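Lagman: Bestandsverzeichnis Körbe und Ablagen

Stand der Dokumentation: 22. Juni 2021

Gegenstand

Das Verzeichnis Lagman erfasst geflochtene Körbe, Schalen und Ablagen, die in den Ausstattungsräumen der Einrichtung Omlow verwendet werden. Es umfasst 199 Einträge mit zusammen 2.502 Aufnahmen. Aufgenommen wurden Stücke aus Naturmaterial und aus Kunststoffgeflecht, sofern sie in Küche, Bad oder Vorratsraum in Gebrauch sind. Möbel mit Flechtanteil werden im gesonderten Verzeichnis Wurkow geführt.

Aufbau der Einträge

Jeder Eintrag besteht aus einer Inventarnummer, einer Kurzbezeichnung, den Angaben zu Form, Farbe, Flechtart und Randabschluss sowie mindestens einer Aufnahme. Maße werden in Zentimetern angegeben und beziehen sich auf die Außenkante des Randes. Bei 19 Einträgen fehlen die Maße; das betreffende Feld bleibt leer und ist nicht durch Schätzwerte zu ergänzen.

Für die Form stehen die Werte rechteckig, rund, oval und sonstige zur Verfügung. Die Farbe wird nach dem Gesamteindruck des Stückes vergeben. Glanzstellen auf dem Geflecht bleiben dabei unberücksichtigt, auch wenn sie auf der Aufnahme deutlich heller erscheinen als das Material.

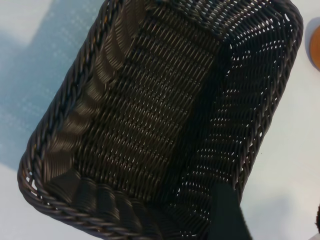 Abb. 1: Rechteckiger Korb, sehr dunkles Braun, Geflecht in Rattanoptik, geflochtener Rand.

Der Randabschluss ist getrennt von der Wandung zu erfassen. Als geflochten gilt ein Rand, wenn mehrere Stränge zu einem durchgehenden Wulst verdreht sind, wie bei dem Stück in Abb. 1. Umwickelte und glatt abgeschlossene Ränder erhalten eigene Schlüssel.

Die Dichte des Geflechts wird für Boden und Wandung einzeln angegeben. Sind Öffnungen vorhanden, durch die Licht fällt, lautet der Wert für diesen Bereich offen. Weichen die Seiten eines Korbes voneinander ab, ist der Wert gemischt zu verwenden und im Bemerkungsfeld zu erläutern.

Materialangaben

Das Material wird nur dann als gesichert eingetragen, wenn eine Prüfung am Stück erfolgt ist. In allen übrigen Fällen ist der Zusatz nach Augenschein zu setzen. Dies betrifft etwa 80 Einträge, überwiegend Kunststoffgeflechte, die Naturrattan nachbilden.

Bekannte Einschränkungen

Runde Körbe sind im Bestand schwächer vertreten als rechteckige. Die Beleuchtung der Räume war nicht einheitlich, sodass sehr dunkle Brauntöne von Schwarz nicht in jedem Fall sicher zu unterscheiden sind. Die im November nachgetragenen Einträge aus dem Standort Wullska enthalten keine Angaben zur Flechtart des Bodens.

Nutzung und Korrekturen

Das Verzeichnis darf innerhalb der beteiligten Standorte für Inventur, Beschaffung und Schulung verwendet werden. Eine Weitergabe an Dritte bedarf der schriftlichen Zustimmung der Einrichtung Omlow. Korrekturen sind unter Angabe der Inventarnummer an die Dokumentationsstelle zu richten. Bereits vergebene Nummern werden nach dem Ausscheiden eines Stückes nicht neu belegt.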